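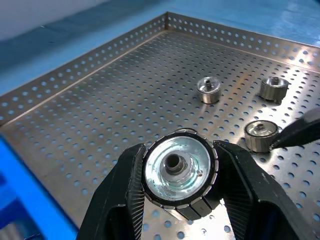

Vol. 6, No. 2, p. 14

Our group set out to discover why people in Drosedville don't return library books. The project was supposed to be on urban noise, but Kobina Amissah had borrowed the only sound meter and, fittingly, hadn't brought it back.

The Drosedville branch lends to 3,000 cardholders. In June it had 536 items overdue by more than a month. Lorraine Bloxham, who runs the front desk, let us post a short survey with the overdue notices, and 213 people answered. We consider this heroic of them, as the envelope also contained a bill.

## What we asked

There were four questions: what was borrowed, whether it had been finished, where it was now, and what would get it back to the branch. Dzifa Lamptey wanted a fifth about guilt. It was cut for space and later turned up in the comments anyway, uninvited and at length.

## What we found

Of the 213 people who replied, 182 knew exactly where the book was. This sank our first theory, which was that overdue books are lost books. They're on the kitchen bench. They're in the car, where they've been on their way back to the library for weeks.

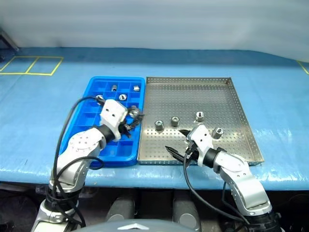

*Page last changed: June, 4:40 pm*

Cookbooks were the worst offenders by a fair margin. Borrowers told us they were waiting for the right weekend to try one recipe, and one person had been waiting on the same lamb shoulder since before the branch changed its opening hours. Travel guides came next, including several for places the borrower had already been to and come home from.

Fines didn't seem to bother anyone much. A few people described them as a sort of rent. What did put people off was the desk itself: they'd left it so long that handing the book to Lorraine in person felt like a court appearance. When we told her this she was delighted.

The after-hours chute ought to solve the problem, but it's at the back of the building on Akolgo Lane, and plenty of the comments asked whether the library had ever thought of getting one.

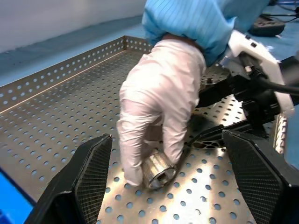 ## What we'd recommend

Put a sign out front pointing to the chute. Ebenezer Acheampong priced one at the hardware store and it costs less than the postage on our survey.

We'd also drop the word "delinquent" from the second notice. Aurora Marinho rewrote the letter in a friendlier tone, and the branch has agreed to try her version next term. Her first draft opened with "No hard feelings", which Lorraine felt went too far.

## Limits

People who ignore library notices probably ignore surveys too, so our sample leans toward the mildly ashamed. We didn't reach the shameless, and Kobina declined to be interviewed.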